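Grippers keep losing the marker cube and the log says everything is fine

**Mwajuma Tanui**
08/04/2022

I'm hoping someone has run into this before I throw out another batch of work. We have two hand-held grippers, the kind you squeeze yourself, with a fisheye camera on each and a marker cube on top. Software is Reketti, the standard install, nothing clever. The task is folding and stuffing quilted baby things: pads, covers, small blankets. One person, one gripper in each hand.

The fault is that the position of the right gripper jumps. It sits where it should, then for a fraction of a second it is somewhere else, usually turned on its side, and then it comes back. If you play that recording on an arm, the arm tries to follow. Ours did. It swung sideways hard enough to bend a finger and knock the guard panel out of its clips. No one was inside the guard, but I didn't like how close the keyboard was.

What bothers me most is that the session report gave that recording a quality score of 100. Not a warning anywhere. I went back through the last 22 recordings by hand and found 3 with the same jump, all of them scored as good.

Things I have already tried:

- recalibrated both cameras, twice
- printed new markers on matte paper
- swapped the left and right grippers (the jump stayed with the right hand)
- turned the exposure down one step, which made it happen less but also made the dark fabric useless

The vendor's answer was "ensure adequate lighting." I have adequate lighting. I have a ceiling full of it. 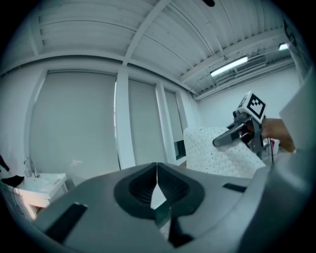

*Left gripper's view during the pad task. Right gripper and its cube are next to the dotted pad, light on above.*

To me the marker in that view looks perfectly readable, so I don't buy that the camera can't see it. The recording this comes from is a clean one, for what it's worth. I'd like to know two things. Is this a known problem with square markers, or is it something about my room? And is there any setting that makes the software throw out a bad position and say so?

I should add that the distributor wants to sell us the Tatico tracking bar to fix it. It costs more than the grippers did. Before I ask for that money I want to hear from somebody who isn't selling one.

---

**Urio**

It's known, and your room isn't helping.

A flat square marker has a weak spot. When the camera sees it small, or close to straight on, there are two different tilts that both match the four corners nearly as well. The software picks the better one. Add a bit of noise and the "better" one changes for a frame or two, then changes back. People call it pose flipping or pose ambiguity, and if you search either you'll find years of complaints. Your description of it turning on its side and coming back fits.

Why it stays with the right hand after you swapped grippers: the fault isn't in the gripper. It's in where your right hand goes. In your picture the right-hand cube is out toward the side of a very wide lens with a bright fluorescent fixture above it. Out there the lens correction is at its worst, so the corners land slightly off, and the bright light can pull the exposure around too. I can't prove the light matters from one picture. The test is cheap, though. Switch off the fixture on that side, record ten minutes, and do the same again with it on. If the jumps don't change, leave the lights alone and stop listening to people who tell you about lighting, me included.

Things that do something, in the order I'd try them:

1. Find the reprojection error limit in the Reketti config. The copy I've used had it set so loose that almost anything passed. Tighten it until you start losing good frames, then back off a little.
2. Make sure it uses more than one face of the cube, if yours has markers on the other faces. Two faces at once pretty much kills the flip. With one face you're always guessing.
3. Reject any step faster than a human wrist can move. It's a few lines of script on the exported file. Mark the gap, don't fill it in. A smoothed flip still moves the arm to the wrong place, only more gently.

On the score: I would bet it counts frames where a marker was *found*. A flipped marker is found. So 100 can be true and worth nothing. I stopped reading that number a long time ago.

And please put a speed limit on the arm itself, in the arm's own controller. Anything upstream can be wrong. If a bad file can bend a finger it can do the same to a hand.

---

**skutden_fan**

Just get the Tatico bar. We've had ours since December and zero problems. Markers are old tech anyway.

---

**Urio**

@skutden_fan zero problems found, or zero problems looked for? A tracking bar needs a clear line to the tool as well. Mwajuma is holding puffy fabric right in front of hers. I'm not saying it's bad, I've only used one for an afternoon, but I'd want to see it lose sight of the tool and see what it reports when it does.

---

**Mwajuma Tanui**

Coming back with results, partial ones.

Lights: with the right-hand fixture off I got one jump in ten minutes. With it on I got three. That's too few for me to call it proof of anything, and one jump with the light off means it isn't the whole story.

Error limit: you were right, it was wide open. I tightened it and the three bad recordings now get cut exactly where the jumps are. It also cuts some stretches I would have kept, mostly when the pad gets bunched up close to the cube. I can live with that. I haven't got the second face working yet, the config for it is a mess and the manual describes a menu I don't have.

Asked the vendor what the score measures. The reply was that it "reflects overall session health." I've asked again.

The arm now has its own speed cap, around a quarter of what it was. Playback is painfully slow – the guard panel is still in its clips. I'm leaving this open until I've tried the cube with two faces. The Tatico request can wait.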